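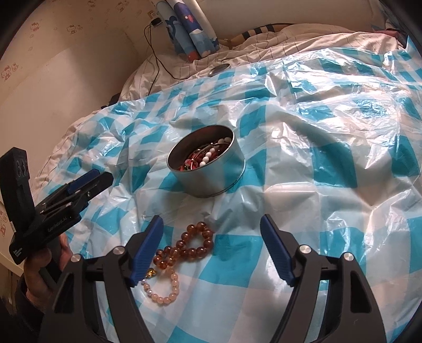 Why did our hand-held gripper keep dropping small things like bracelets?
The left finger was closing later than the right one, so it pushed the object sideways before the two pads could meet. A loose pivot screw caused most of it, and our own habit of squeezing too fast caused the rest.

Okay, so that's the short version, and it took me most of a semester to get there! Our project was called Tritico, and the plan was simple: pick jewelry out of a metal tin with hand-held grippers, put it back, and log every try so the recordings could be used later to teach a robot arm the same job. I did the picking and the fault log, and my lab partner Aileen Manalo did the software side (she also read my log every night and sent it back full of question marks).

We planned 900 tries. The first 200 went fine, or I thought they did. Then the misses started piling up, nearly all of them on beads, and I blamed the beads. Round, shiny, rolls away from you - what else would it be? I wiped the pads with alcohol. I slowed down. I changed the angle of my wrist until it hurt. Aileen wondered if the logger was dropping samples, and we lost a whole weekend to that idea before she ruled it out.

The try that changed my mind was number 443. I went in for a bundle of tangled loops, squeezed, and felt a little click in the handle. The bundle turned a quarter of the way around and slid off the right pad. 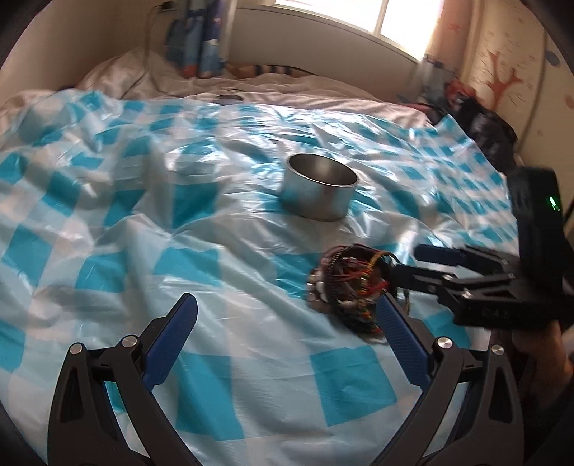

After that I stopped looking at the beads and started looking at the fingers. I closed the gripper on nothing, very slowly, over and over, and there it was: the right side moved first, then the click, then the left side caught up. One of the screws in the left linkage had backed out a little, so the joint had slack in it. I couldn't see the gap with my eyes at all, but I could feel it with a fingernail.

We tightened the screw, put a drop of thread locker on it, and let it sit overnight. Then I went back through the log and marked every miss where I had written "turned" or "slid left." There were 47 of them. I had been writing down the answer for weeks and not reading it, ugh.

There was a safety side to this too, and I want it in the report. While I was hunting for the click I held the linkage with my other hand and pinched the skin of my thumb in the joint. It was a small pinch and a big yelp. We now keep free fingers off the linkage whenever somebody is squeezing, and the second person says "open" out loud before touching anything.

Still on my list: a finger check at the start of each session (close on nothing, listen, write it down), and a repeat of the bead tries with the fixed gripper. Aileen also wants to flag the old misses in the data and keep them in, and I'm fine with that as long as the flag says why.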